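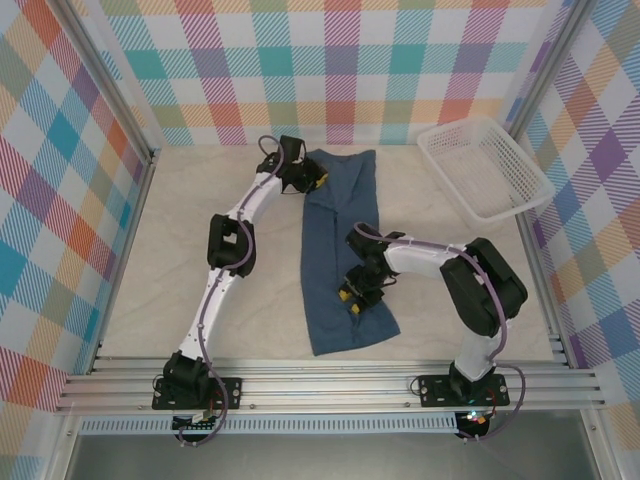

2 min read

Search tickets… Go

Ticket 103: grazing lease map won't save
Status: open

Hello all, and thanks for your patience with me. We're renewing our Crown grazing lease at Drikalia through the Ternasel portal, and every time I save the boundary it drops the Bultulier paddock, all 80 hectares of it. I've logged out, cleared the browser and tried my neighbour's computer (lovely of her), with the same result. The old lease ran out in March, so I'm getting a bit anxious! 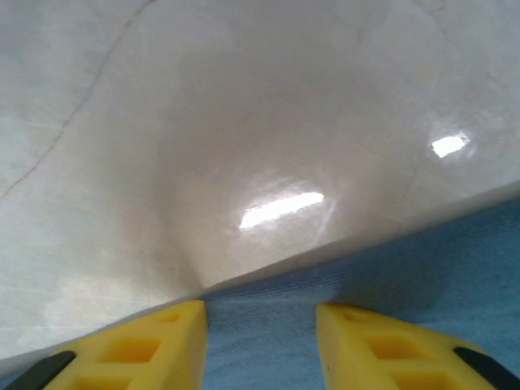 Update: I re-uploaded the survey file as you suggested and the paddock does come back, but only in the preview. The fence line is very faint there, much like the thin brownish vein wandering across that cream, marble-look surface, only paler. Zooming to 200 per cent helps a little.

Reply from support: Please export the Rajput road parcel separately, then save again.

Tried it, and the paddock is still missing. Log attached.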